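From: Sandro Leone
To: Altville Chess Club list
Date: 6/26/26
Subject: Re: Moving the fall league to the Irness library

On the fall league, Meifang Duan wrote:

> Does anyone know whether the Irness library has given us an answer on
> the upstairs room? I have three players who will only sign up if they
> can get there by bus, and the last bus from Grarside Street leaves
> before most of our long games are done. Also, are we keeping the slow
> time control? Weidong said it might change and I would like to tell
> people one way or the other before they pay.

Meifang,

The library said yes. We have the upstairs room for the whole league, starting the first week of September. It costs $464 for the season, paid up front. The old hall wanted more than that and kept the heat off until November, so I signed.

The room closes at 9:30 and they do lock the door. That means we start at 6 sharp. Weidong and I went over the time control and we think it has to come down a little. Our proposal is 75 minutes each with a 10 second increment. A game of 60 moves would then be over by 8:50, which leaves time to put everything away and get your three players to the bus. If you have a strong objection, send it to the list before the sign-up form goes out.

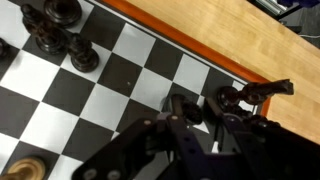 Pairings will be done by Tomás Torres again. He will post them two days ahead, and he asks that people who need a bye write to him directly. Last year several requests went to me and I forgot to pass two of them on. My fault, but please write to Tomás.

Ratings: Shiyu Yan asked where the line between the two sections will fall. With the ratings we have now, the top section would start at 1,962, and that is too high to make a decent group. I would sooner put it at 1800 and let people just under it ask to play up. Shiyu is against playing up in general – she can make her own case here.

Clocks are the other problem. Two of the older ones lose time on the left side, and I have taken them out of the box. Hao Games in town will sell us digital ones at a discount if we buy 6 or more. I have a written quote and can forward it to anyone who wants to see it. If you own a clock that handles increments, please bring it for the first couple of rounds.

Parking is behind the building. The front lot is for library patrons until 7, and they do ticket.

Sandro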